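3.2 Meal records and the midday sandwich

Household account books are an uneven source for what people ate at noon. The Pettigrew ledger, which begins in 1891, lists flour, lard, and salt pork by weight but says nothing of how they were combined. Bread appears only when it was bought from a baker. Kincaid's earlier survey treated those entries as a measure of total bread eaten, and we think this led to a low figure for homes that baked their own. We therefore used purchased bread as a lower limit and relied on letters and school notices for the makeup of the meal itself.

The letters are more helpful. Writers seldom described supper, but they often mentioned what was packed for a child or a field hand. Two slices with a single filling was the usual form. A third slice in the middle shows up later and mostly in town households, where sliced bread could be bought and fillings were kept in smaller amounts. We coded these as layered sandwiches (Figure 2) and kept them apart from the simple form in all counts.
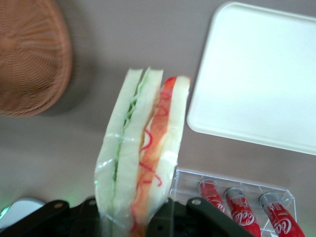 Figure 2. The layered form, with three slices of bread and fillings between them, shown with a toy sandwich. A round woven basket is at upper left.

Coding was done by two readers, Strickland and Ruiz-Ortega, working separately. Where a letter said only "bread and meat," both readers marked the form as unknown. Disagreements went to a third reader. Most of them concerned the word "double," which some writers used for a sandwich with two fillings and others for a second sandwich in the same pail. We left 30 letters out of the final set on this ground.

The school notices raised a different problem. They tell parents what to send, and we can't say how closely families followed them. A notice from the Tilto district asks for "bread, plain, and fruit in season," yet letters from the same district mention cheese, cold beans, and jam. We report the notices in a separate column in Table 2 and draw no totals from them. Section 3.3 takes up the cost of fillings in the same households.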